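Manual de uso del horno de sobremesa Curkon
Sección 3. Cocción de pan y masas fermentadas

3.1 Preparación

1. Retire la bandeja de goteo y coloque la rejilla en la guía inferior.
2. Seleccione el programa 8 con el mando derecho y pulse Inicio.
3. Espere a que se apague el piloto de precalentamiento antes de abrir la puerta.

Nota: el programa 8 no admite el uso simultáneo del grill.

PRECAUCIÓN: utilice siempre guantes de cocina. La rejilla y el cristal interior alcanzan temperaturas elevadas.
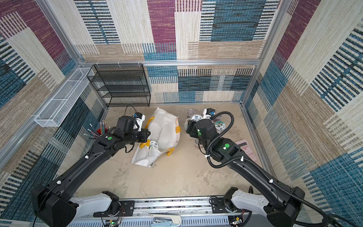
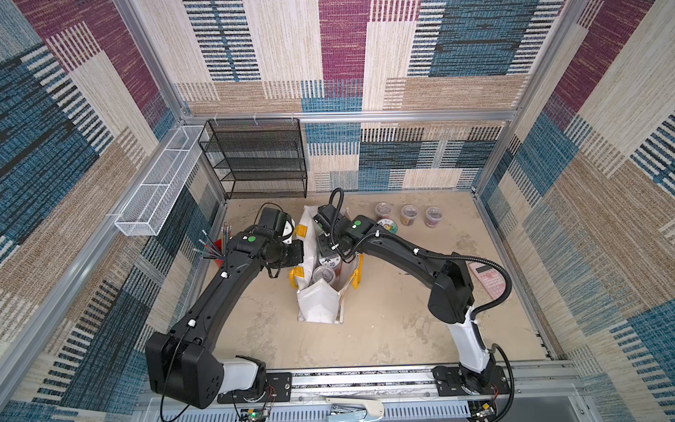
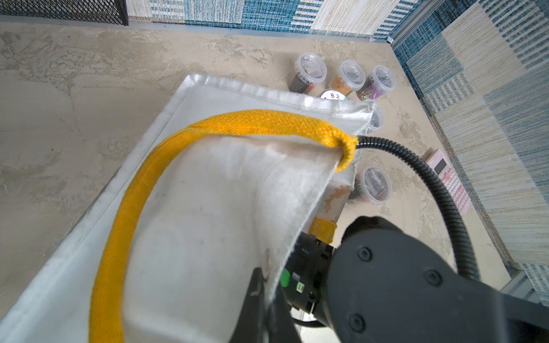 3.2 Fermentación y conservación

El programa de fermentación mantiene la cámara a temperatura suave durante 49 minutos. Cubra la masa con un paño de algodón limpio y no abra la puerta hasta que suene el aviso. Una vez cocido, deje enfriar el pan sobre la rejilla antes de guardarlo. Para la conservación sirve una bolsa de tela tejida, como la blanca con correa trenzada amarilla de la tercera fotografía, siempre que sea apta para uso alimentario y quede holgada alrededor de la pieza.

4. Finalizada la cocción, gire el mando a la posición 0.
5. Desenchufe el aparato y deje la puerta entreabierta hasta que se enfríe.
6. Limpie las migas de la base con un paño húmedo. No emplee estropajos metálicos.

PRECAUCIÓN: no introduzca bolsas ni paños en la cámara durante los programas de cocción.

Si el piloto parpadea tres veces y el programa se interrumpe, consulte la sección 7, código 2823.

Revisión del texto: Babatunde Etim, 4/6/25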